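Textile handling room, notebook 3
August 2019

Purpose of entry: to record the state of the garment sorting work for the Mesto loan and to set out what remains before the Sokolbridge delivery.

The revised folding sheet was adopted at the start of the session. Garments are now laid face down, sleeves brought in first, hem brought up last. The former order left a ridge at the shoulder, and the Curnanov boxes do not close over it. Tissue from the 1000-sheet pack is to be used for dark items only until the second pack arrives.

Yüksel have confirmed that 24 boxes will be supplied — the shallow type, without handles. The request for deeper boxes was declined on grounds of cost. Shelf labels are to follow the box number and not the garment number; colleagues who labeled the first shelf by garment are asked to correct it.

The lint roller is missing from the drawer again. 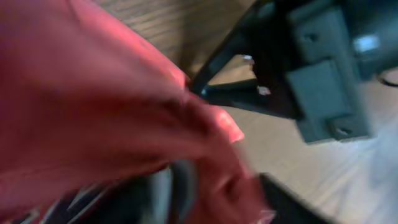
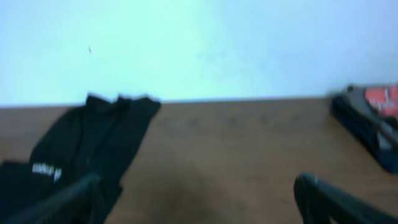

Color separation remains the principal outstanding matter. The present rule allows reds and blacks to share a box if tissue is placed between them, and the writer does not consider this sufficient. A pink-red cloth of the kind in the first picture will show any dark fiber at once, while black pieces such as the one on the tabletop in the second will show pale lint just as readily. Separate boxes are therefore proposed, with blacks folded at the start of a session and reds at the end — the table to be wiped down between the two. The insured limit of 800 per box is unaffected. Reply from Mesto awaited on whether the packing list must be retyped.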